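Counter Clearing in Simulation
Project report, Robotics Club
Kha Thân, Thu Hoàng, Onni Saarinen
2024-05-11

Our task was to get a simulated two-armed robot to pick small items off a kitchen counter. Sovport was the name we gave our control script. Nhung Phùng, our advisor, asked us to stay in simulation until the arm motions were repeatable.

We started in February with one room and one counter. Thu changed the wall, floor and counter textures between runs so the script would not depend on one color. Kha wrote the reach planner. Onni kept the run log – 270 runs in all, 158 of them usable. Most of the rejected runs had a wrist joint at its limit.

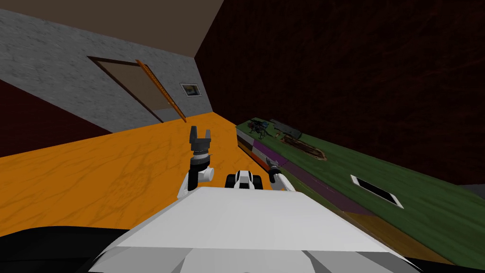
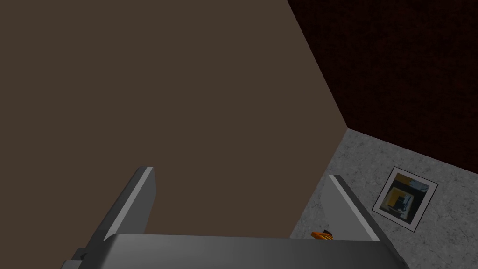
The reach planner uses a body view and a hand view, and each run gets a fresh set of textures. Small, flat targets gave us the most trouble. A phone lying face up on the green counter, like the one in the first picture, leaves very little edge for two fingers to close on. We set the approach height 10 mm higher for those targets and lowered the hand in short steps. Loan Quách will take over the planner next term and wants to try a sideways approach first.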